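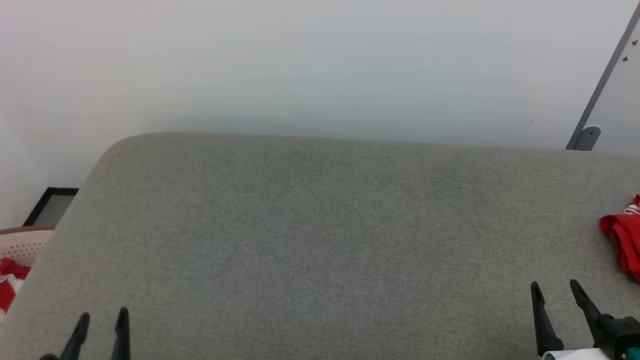 Roltby Household Textile Care Records

Version 2

Summary

This data set contains 392 records on the cleaning and upkeep of upholstered furniture in rented homes. Each record covers one item of furniture and gives its type, the fiber content of its cover, the cleaning method used, and the result as reported by the tenant. The records were collected in Roltby and are maintained by the Verbeke Institute for Home Studies.

Contents

records.csv: one row per item of furniture
codes.csv: the full list of fiber and method codes
notes.txt: free comments by tenants, edited to remove names and addresses

Main fields

item_id: a number unique to the item
item_type: sofa, armchair, footstool, bench or headboard
fiber: main fiber of the cover, as printed on the care label
method: vacuum, dry foam, water-based or solvent
result: improved, unchanged or worse
comment_ref: line number in notes.txt, where a comment exists

Collection

Paper forms were sent to over 3000 households in August. Tenants returned them by mail or left them at the Vesora housing office, which was open for this purpose on Saturday mornings. Forms without a legible care label entry were set aside and do not appear in the data.

Known limits

The result field reflects the opinion of the tenant and was not checked by inspection. Leather and vinyl covers are not included. In 31 records the method is blank; these should be left out of any comparison between methods. Blended fibers are coded by the larger share only, and users who need the full blend should consult the comments.

Changes from version 1

Footstools and benches now have separate codes. Duplicate forms from the Zomberg apartments have been removed.

Terms of use

The data may be used for teaching and noncommercial research, provided the Institute is credited. Users may not attempt to identify any household.

Contact

Corrections should be sent in writing to Bram Stevens, Records Office, Verbeke Institute for Home Studies. Please quote the item_id and the version number.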